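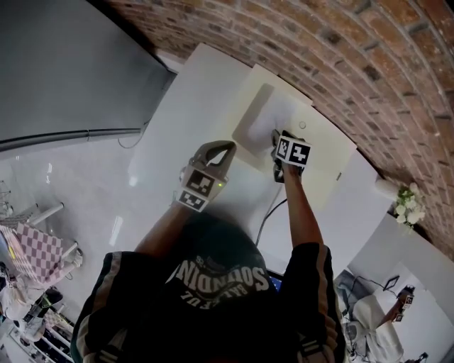 The first thing Elaheh Kermani asked me was whether I'd ever thought about how long my hand waits. I said no. She looked a little disappointed in me, then handed me a pair of headphones (no music in them, just ticks, one for every time the software noticed a gripper had stopped moving) and let me listen to someone smoothing out a piece of cloth.

It sounds like a cooling car engine. Tick, tick, a long gap, then a whole burst of them. "Those bursts are where the good stuff is," she said. "And we used to throw them all away!"

I'd come to Prurnelside to write about software, which I know is a hard sell for a feature. People want the arm that flips pancakes. But I'd been reading about Ulier, the toolkit Elaheh and four colleagues have been building there, and I had a suspicion that the interesting part of teaching a machine to handle laundry happens a long way before any arm gets plugged in. I spent three days with them and I still think so.

The basic recipe is easy enough to say over lunch. A person does a job by hand, holding a gripper in each fist instead of using their fingers. The grippers carry those chunky black-and-white square markers, the kind that look like somebody chewed up a QR code, and cameras use the markers to work out where each gripper is and which way it's pointing. Do the job lots of times, feed the recordings to a learning program, and you end up with something that can suggest the next move to a robot.

Then you try it, and the robot goes for the cloth and stops an inch short. For hours, if you let it.

## The stopping problem

Gregor Baxter wrote the first version of the cleanup code, and he is very funny about how bad it was. He'd decided, sensibly, that moments when neither gripper moved were wasted disk space. So the software snipped them out. What he'd forgotten is that people stop for reasons. You press down on a corner and wait to feel it hold. You stop one hand so the other can catch up. Snip all that and the program learns from a person who never checks anything.

"I'd made a demo of a very confident idiot," Gregor told me. "And then I trained a robot on him."

The new version keeps the pauses and tries to sort them. A pause with the jaw closed is one kind. A pause with one hand parked and the other traveling is another. A pause where both hands are up in the air usually means the person is thinking, or has an itchy nose, and those do get cut. I asked how the program tells thinking from itching. It doesn't, and Agnes MacKinnon goes through the doubtful ones herself with a cup of tea and two keyboard keys, F for keep and J for toss. She picked those because her fingers already rest there. When I was visiting she had 91 left in the queue and wouldn't come to lunch until she'd done them.

I had a go. It's weirdly absorbing! You watch two little stick-figure grippers drift around on a gray background with no cloth at all, and after ten minutes you can tell what they're up to. I got a lot wrong, mostly by being too generous.

## When a marker goes missing

The other thing that eats their weeks is perception, and here I need to talk about Fergus Carnegie, because he took me aside to make sure I would.

Fergus looks after the tracker, called Hitden. The tracker's trouble is that hands and sleeves get in the way. Reach across yourself and, for a fraction of a second, a camera loses sight of a marker. Early on Hitden would just freeze the gripper at its last known spot and then jump it to the new one. On a screen you barely notice. To a learning program, it's a person whose hand teleports.

So Fergus taught it to guess, using the speed going in and the speed coming out, and to draw a smooth path across the gap. That fixed the teleporting and gave them a new headache, which was that the guesses looked every bit as trustworthy as the real measurements. It took them 37 days to track down one bad batch where the guessed paths went neatly through the table. Not near it. Through it, and out the other side.

Now every point carries a little score for how sure the tracker is, and there's a dumb, lovely check at the end that asks whether anything has gone below the tabletop. Out of 2,224 recordings in the current set, 1,699 come through without anyone having to look at them. The rest go to Agnes and her tea.

I asked Fergus if he was proud of the guessing part, since it's clever. He said he's prouder of the table check, which is six lines long.

## Where the planner comes in

Down the hall is Angus Farquharson, who works on what happens after all this. His piece is named Buchanan and it takes the learned suggestions and decides whether a real arm can follow them. People's wrists are outrageous, as far as Angus is concerned. They bend in ways that would tie his arm in a knot, and they do it without thinking, and then the recording lands on his desk.

His first planner rejected any motion the arm couldn't copy exactly, so it rejected nearly everything. The current one asks a softer question: does the tip of the gripper need to arrive at this angle, or did the person just happen to? If ten people pull the same hem from ten different angles, the angle probably doesn't matter, and the planner is free to pick one it likes. If they all come in flat, it had better come in flat too.

I loved this. It's the closest thing I saw to the software having manners. It also means you want recordings from people who don't move alike, and Angus nags the others about that constantly. Left-handed people are very popular at Prurnelside.

It doesn't always work. I watched the arm line up on the edge of a cloth, come down flat and pinch nothing, four times in a row, while Angus scrolled through numbers and muttered. On the fifth try it got hold of a corner and dragged it straight, and he didn't even look up, because by then he'd found something odd in the log from the second one and wanted to know what it was.

Elaheh is hoping to put out the next version of Ulier in April, with the pause sorting switched on by default. I asked if I could keep the headphone recording and she emailed it to me that night. I've played it to a few friends. Most of them guess rain.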